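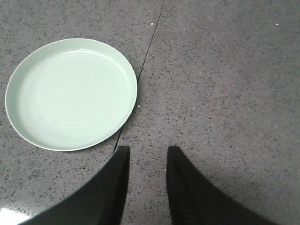 The pale green plate on the speckled gray counter.

Kitchen > Small Spaces > Galleries

The sink corner, and one green plate

My kitchen is small. It has one sink, one counter and one window, and for many years I dried my dishes on a towel, which was always in the way when I wanted to cook. In April I decided to make this part of the kitchen better, without a new kitchen and without a big bill. I looked at racks from Monard and from Stondeo, I measured the sink two times, and then I waited a month more, because I am slow with such decisions.

This gallery is short.

First the plate. I bought the plates from Kiiskinen, in a color they call "mint". I would say it is a very light green, closer to white when the light falls on it. On the flat part inside there are faint rings, one around the other, and I like to look at them when the plate is empty. The rim is raised a little, so a sauce does not run away from you. For soup I still take a bowl.

The counter is older than the plates. It is gray with many small dark specks, and some lighter ones, and a few that look almost pink. When I moved in I did not like it at all. I wanted white. Now I think a white counter would make me clean five times a day, and on this one the crumbs are polite and hide themselves until evening. It also goes well with the green, but I did not plan this.

My friend Nathalie Petrenko came to help me choose, and she asked the question that decided everything: where will the water go? With a tray on the counter you have to empty the tray. With a rack over the sink the water goes down by itself. So we stopped to look at trays.
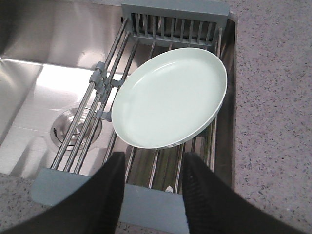
The rack can be made longer or shorter, and it lies across the basin. The rods are stainless steel, the ends are gray plastic. At the far end there is a holder with narrow slots, where spoons and forks can stand, or a plate on its edge. I mostly lay my plates flat on the rods, even if Nathalie tells me they dry better when they stand. She is probably right, but I have only a few dishes and I have time.

Between some of the rods there are small gray clips. They need a little attention when you clean the rack – I use an old toothbrush and warm water with a spoon of vinegar, and I do it every second week. The rods themselves I only wipe with a cloth.

One thing I would do differently is to measure the inside of the basin also, and not only the outside. My sink is 59 centimeters wide if you measure at the outer edge, and inside it is of course less. The rack fitted, but this was luck.

When I need the whole sink, for a big pot or for washing salad, I lift the rack out and lean it against the wall. In the beginning I thought I would be too lazy for this and that the rack would stay in its place for ever. But it is light, and I have the habit now.

If your sink is very deep or has round corners, please check first if the rack has something flat to rest on. A reader from Puditz wrote me that hers was sliding, and she solved it with two thin strips of rubber under the ends.

Next I want to change the lamp over the counter – but slowly.

Filed under: Kitchen, Dishes, Small Spaces

Related galleries
A shelf for cups behind the door
Gray counters and how to live with them
Drying towels without a radiator
Six drawers, before and after sorting
The window sill as a herb garden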